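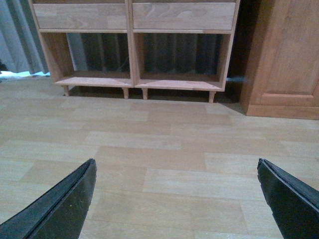
**New low shelves are in at the Kevstead playroom**

If you dropped by the Kevstead community house on Thursday, you already know the back playroom has been redone. I stopped in after lunch to see how it was coming along and ended up staying most of the afternoon (there were boxes, and I have arms, so I got put to work).

The big change is the furniture. The old metal racks are gone, and there's a low wooden unit there now, pale natural wood with drawers on top and open cubbies underneath. It sits right down by the floor, so even the littlest kids can get at the cubbies on their own. I love the grain on it! One of the drawer fronts has this big swirl in the middle and the one next to it is just soft streaks, and I kept looking at them when I was supposed to be sorting puzzles.

The unit was bought secondhand from Cormier, the furniture place by the bus depot, for $268. Most of that came out of the May bake sale, and Euan Kerr's walking group put in the rest. Oleksandra Semeniuk, who runs the toddler mornings, had been asking for something low for ages. "They'd stand there and point up at the bin they wanted," she told me. "I was lifting things down all morning long."

The floor is the vinyl kind printed to look like light wood planks, and with the pale furniture against it the whole room feels calmer to me. It should be easier on whoever ends up mopping after paint day, too.

Then there was the sorting, which was a job and a half. Tanner Gagnon and I went through the toys from the old racks, and we set aside 9 bags to give away, mostly doubles and board books that have already had a long life. Those are going to the swap table at the Trestik library branch. Anything with missing pieces is in a carton by the coat hooks, so if you have a lonely puzzle piece at home with a duck's head on it, please bring it back!

The plan is drawers for paper and craft things, cubbies for blocks and the train set. Jaxon Leclerc is making picture labels so kids can put things away without having to read, and he'd like to hear from anyone with a laminator he can borrow for an evening.

Toddler mornings start back up next week at 9:30, same door as before. Parking is still tight on the school side, so come in from the back lane if you're driving.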